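Planning gallery: shelves, drinks and what we can afford

Welcome, and thank you for stopping by our little corner of the site! We promised everyone who came to the open afternoon on Sunday that we would put something up about the equipment plan for Nultness, our shelf-restocking project, and this is it. It has grown longer than I meant it to, as my pages tend to do, so please scroll to the bottom if you only came to look at the shelving.

For those who missed the talk, we want an arm that can take a bottle out of a crate, set it on a store shelf with the label facing the shopper, and keep the row straight while it does so. We have a room, we have a great many drinks, and by April we need to have sent in an equipment request that holds together. Remo Mazza has been keeping the spreadsheet, and Carmela Bianchini has been kind enough to read every draft of it, including the one where I had entered the mounting plate on two separate lines and felt very rich for a whole evening after she took one of them out.

The arm itself

We have quotes in from Villico and from Fabbri, and both firms were generous with their time on the phone. The Villico arm reaches 900 mm and would stand on a fixed pedestal in front of the shelving. The Fabbri arm is shorter, at 600 mm, and noticeably cheaper, though it would have to ride on something to cover a full run of shelf. That is where Limo comes in. Limo is our own rolling base, the one Gianni Grasso built from an old supply cart, and it is much loved here. Gianni thinks it can carry the shorter arm without tipping. I think so too, on most days, and we have agreed that he will load it with sandbags and take it around the room before anybody signs anything.

What swings me toward the longer reach is the back of the shelf. Placing a bottle at the front lip is easy work for almost anything. Going in under the shelf above, all the way to the rear, with a gripper and a wrist and a cable on the end of the arm, is a much fussier business. Fabbri's figure is measured to the wrist flange, and the gripper hangs off beyond that. Villico's quote doesn't say, so Remo has written to ask. If you are comparing quotes of your own, do find out where each maker starts and stops measuring — we were well into our second round of letters before it occurred to us.

Grippers, plural

I would love to tell you that we are buying one gripper. The request has 2 on it. Two soft fingers are lovely for a round bottle with some space on either side of it, and hopeless in a tight row where there is no room to get a finger in. A small suction tool from above copes with the tight row, provided it can get at the cap, and it is also the better bet for boxed snacks. Nives Greco has put in for a quick-change coupling so that we can switch between them without tools, and having once spent a good part of a morning looking for a dropped screw under the bench, I will defend that line of the budget to anyone.

Lights and cameras

White shelving under ceiling lights throws a glare, and glare is unkind to depth cameras. Mohammed-Awal Boateng has asked for diffusers over the lamps before we consider a more expensive camera, and I am glad he did, as they cost very little and he can put them up himself. The camera stays in the request as a fixed unit on a stand. We had pencilled in another for the wrist, and it has moved to next year's list along with the conveyor, which I was sorry to see go but could not honorably keep.

The small things that add up

Spare fingertips, cable chain, floor tape, an emergency stop on a long lead, and a steady supply of things to pick up. Remo has allowed up to 200 a month for groceries and consumables together, and we mean to stay under it. We like a good mixture of drinks, with rounded bottles, squarer ones, clear ones and dark ones, and labels in more than one language. Clear water bottles are the ones we expect to lose the most time over, and I have asked that the schedule be a bit gentle in those weeks.

We have also kept a line for shelving. A second bay would let one person rearrange stock while the arm is busy on the other, and if Carmela can talk the stores office into releasing some secondhand uprights, the money will go straight back to the coupling. Please do write to us if your building has any going spare, even the odd bracket. We collect them gladly, and Gianni has been known to bring cake in exchange.

Comments on the plan are welcome at any stage, and long ones are read with particular pleasure. Remo would like them before he closes the spreadsheet. 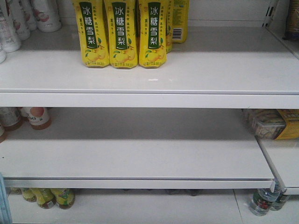
Nultness Project Team | Equipment and Planning

Rock sugar snow pear at the front of the upper shelf, and plenty of open white surface on the shelf beneath it. The bottles tucked into the far left corner of that middle shelf are the kind of reach I was going on about, and the clear box of snacks at the back on the right is one for the suction tool.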